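Two arms on the kitting bench

Posted 2021-02-17

The shop floor at Haddad is quieter than it was. The company packs classroom kits – sets of building blocks, counting pieces, and the trays they ship in – out of a single-story building in Tundcombe, and for most of its history the packing was done entirely by hand. Since December, part of it has been handed to pairs of small robot arms. We talked with the packing supervisor, who has worked there for 13 years and asked that we leave names out of it.

She started on the line herself, filling trays during the school rush. "You picked, you placed, you checked the card, you slid it down. On a good shift I did 404 trays. My wrists could tell you which days those were."

The first arms came in under a project the company calls Elorari. Management told the staff about it at a shift meeting, and she remembers the questions as mostly about hours. Two packers left before the arms were running. One went to the warehouse in Andthorpe and the other found work closer to home. Everyone else stayed, and the company put in writing that no one would lose their job over it during the first year.

"That helped, but a year is a year," she said. "People can count. I had folks asking me what happens in month thirteen, and I told them I didn't know. I still don't."

The work has changed in ways she didn't expect. Packers used to be judged on trays per shift. Now several of them spend part of the day at the benches where the arms learn new jobs, setting out blocks, watching a run, resetting, and writing down what went wrong. A block that a person would grab without thinking can take an arm a long time to get right, especially when it is lying at an angle or touching its neighbor. Round pieces are harder than square ones. Stacks are harder again, because the bottom piece has to stay put.

"It's slow," she said. "The first week I wanted to reach in and do it myself. You're not allowed to, and that's a good rule, but it was hard on all of us."

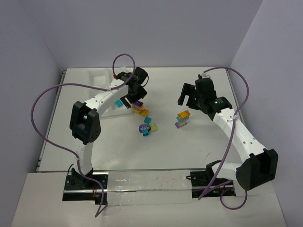 According to one packer on the early shift, the bench is easier on the body and harder on the head. The old line let you talk. You could get through a whole morning on a conversation and your hands kept going. At the bench you have to pay attention, and by the afternoon the packer is tired in a different way and sometimes misses the noise.

The supervisor has heard the same from others, and she now rotates people so that no one does more than two hours at a bench in one stretch. She asked for that herself after the first month. It took a few weeks to get approved, since the schedule had been drawn up around the machines.

Pay was the other sticking point. Bench work came in at the same rate as packing, although it involves keeping records and making decisions about when to stop a run. The rate has gone up a little for those who finish the training. She thinks it should go up more.

As for output, the arms are not fast. The most recent large order was 1320 kits, and nearly all of it was packed by people. The arms handled some of the simple block sets. She expects their share to grow, starting with the sets that never change from one year to the next. Mixed kits will stay with the packers for a good while, in her view.

Asked if she would go back to the old way, she took some time to answer. "For the company of it, yes. For my wrists, no. I have a packer who's close to retirement, and she told me she can knit again in the evenings. I'm not going to argue with that."

She has a meeting with management next month about what follows the first year. Her list has the pay rate on it, a second set of chairs for the benches, and a request that someone from packing be in the room when the next job for the arms is chosen. The chairs, she said, have already been ordered.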